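Preguntas frecuentes – Zerari, software de control para celdas de dos brazos

¿Qué hace Zerari exactamente?
Coordina la percepción, la planificación y el control de dos brazos que comparten una misma mesa. No incluye los controladores de bajo nivel de los motores – esos los pone el fabricante del brazo.

¿Los dos brazos pueden trabajar a la vez?
Sí. El planificador reserva un volumen para cada brazo y comprueba las colisiones entre ambos antes de enviar la trayectoria. Una pinza puede sujetar una prenda por el bajo mientras la otra presiona una tela sobre la mesa. 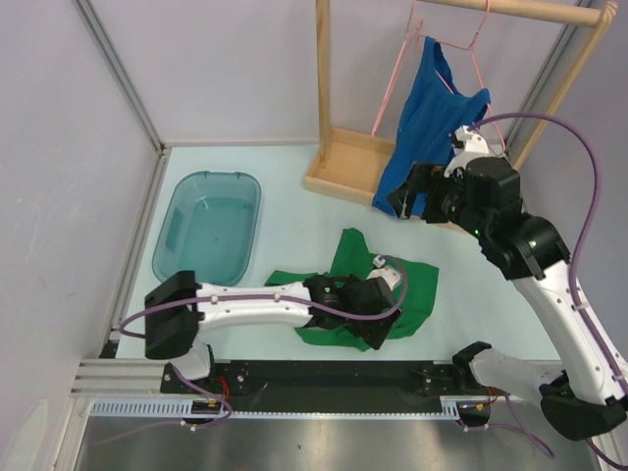

Última modificación de esta página: noviembre

¿Cómo distingue una prenda colgada de otra arrugada?
El módulo de percepción segmenta primero por color y después estima los bordes. Con una camiseta azul en una percha funciona bien. Una tela hecha un bulto da más trabajo, y conviene subir el parámetro max_puntos de 1.000 a 4.000.

¿Se modelan los cables exteriores?
Solo como una envolvente alrededor de cada eslabón. Si el cable forma un arco alto sobre la pinza, amplíe el margen en el archivo de la celda.

La planificación se detiene con el error 62. ¿Qué significa?
No se ha encontrado una trayectoria en 2.000 iteraciones. Suele ocurrir cuando hay un objeto sin declarar, por ejemplo un perchero o una cubeta. Añádalo a la escena y vuelva a lanzar el plan.

¿Puedo probar los cambios sin el robot?
Sí, con el simulador Arison, que lee el mismo archivo de celda. Los contactos con tela son aproximados.

¿A quién escribo si encuentro un fallo?
A Cadi Lougher, en Runiline. Adjunte el registro completo y la versión instalada.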